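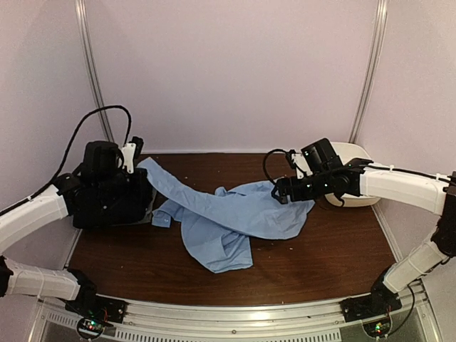

Jelle Vandenberghe objected to an earlier issue of this guide on the grounds that it promised too much: a household machine that needs a person to lay out every shirt, watch every fold and carry the result to a shelf has taken over one part of a chore, and the guide should say which part.

June
By Ustier Product Documentation

Section 9. Folding Shirts With the Flukano Two-Arm Cell

9.1 Scope

This section covers the folding of long-sleeved, button-up shirts, one at a time. The Flukano cell does not wash, dry, iron, sort or put away clothing. Folding is supplied as a supervised task. The operator remains responsible for the garment from the time it is placed on the table until it is removed.

Ustier does not rate the cell for unattended use in a home or on a shop floor. Sites that wish to reduce supervision should first complete the trial in 9.4.

9.2 Before Starting

1. Clear the tabletop of all items other than the storage bin. Place the bin in the back right corner, clear of the path of the right arm.
2. Wipe the table and remove lint. Dark wood shows lint readily, and large clumps may be taken for part of the garment.
3. Check that the cables on both arms are clipped along the links and that the loop at each wrist can move freely.
4. Confirm that the indicator lights on both circuit boards are lit.
5. Empty the shirt pockets. Fasten the top button and at least one lower button.
6. Place the shirt on the table. It need not be flat, but both sleeves should be free of the body and no part should hang over the front rail.

CAUTION: Keep hands, hair and loose clothing outside the enclosure while the arms are powered. Use the stop control before reaching in, even when the arms are still. An arm that is waiting for a camera reading may move without warning.

9.3 Running a Fold

1. Select SHIRT, LONG SLEEVE from the task menu.
2. Press START and remain within reach of the stop control.
3. Observe the sleeves. A sleeve lying across the body is the most common cause of a failed fold. If an arm makes the same grasp three times without moving the fabric, press STOP, straighten the sleeve by hand and restart.
4. When the task ends, wait for both arms to come to rest and press STOP.
5. Inspect the shirt before lifting it. Record the result as ACCEPTED, CORRECTED or FAILED.

NOTE: A shirt that the operator has touched at any time after START is recorded as CORRECTED, however neat the finished fold may be. 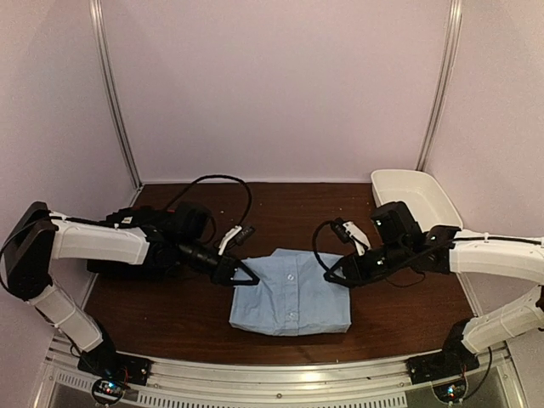 Photo: Ustier Product Documentation

A fold is acceptable when the front placket faces up, the sleeves are tucked under and the shirt can be lifted in two hands without coming open. Light creasing along the sides is permitted. Customers who need a retail-quality fold should continue to fold by hand.

9.4 Site Trial

The trial shows whether the cell is of practical use at a given site. It consists of 100 shirts taken from ordinary laundry, in four batches of 25. Shirts should not be chosen for ease of folding.

1. Record the result of each shirt as described in 9.3.
2. Record operator time separately - this includes laying out, correcting and removing the shirt.
3. Have the same operator fold one further batch by hand and record the time.
4. Compare operator time per shirt. Machine running time is not used in the comparison.

The site at Flikisia found the cell suitable for plain work shirts and returned its guest laundry to hand folding. Other sites may reach a different result.

9.5 Care

Clean the gripper fingers after each batch. Inspect the wrist cables every 1,000 cycles and replace any cable with worn covering. For cells fitted with Prins finger pads, see the sheet packed with the pads.

Last updated: June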